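Marno Handheld Gripper Kit, by Nuta
Build-it-yourself two-finger gripper for the home bench or shared workshop 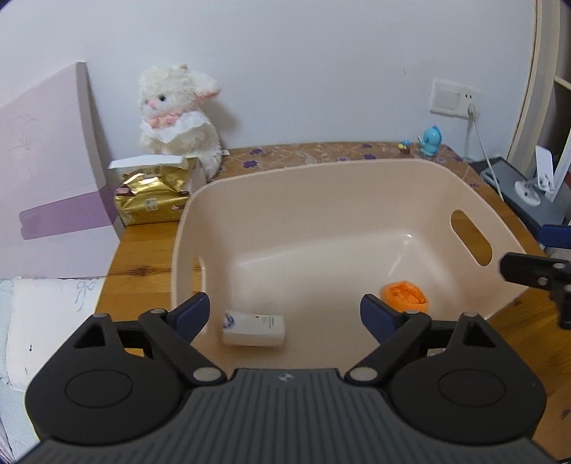

We started putting this kit together because so many folks at our own shared workshop wanted a gripper they could build in an evening or two and then use on whatever small things they had lying around the house, and everything we found was either a toy or priced for a factory! So the Marno is our answer, and we've been fussing over it (lovingly) ever since the first batch went out in November.

You get both linkage fingers, the pivot screws, the base plate, the two round side housings and a pair of soft rubber jaw pads, plus 6 spare screws, as they do love to roll under the bench. The printed guide is long, we'll admit, but it was written by people who made all the mistakes first, and it takes you slowly through setting the fingers so the pads meet square.

Please go easy on the pivot screws. Snug them up, back off a hair, and work the fingers open and closed a few times before you tighten anything for good. If one side drags, loosen that side and start over; it's nearly always a screw and hardly ever the part.

For practice we like little boxes, folded cloth and sponges in a shallow plastic bin, and a bin with rounded corners is kinder to the pads while you're getting the feel of it.

Kit weight: 1,306 grams, boxed
Assembly time: almost 40 minutes for a second build, longer for your first
Warranty: 2 years on all metal parts
Fits: Rarnus wrist mount, Priedītis bench stand (both sold separately)

Spare jaw pads are sold in pairs, and they ship with their own screws. If you're ordering for a club or a class, drop us a note before you check out and we'll gladly pack everything in one box to save you some postage.

Page updated July 24, 2018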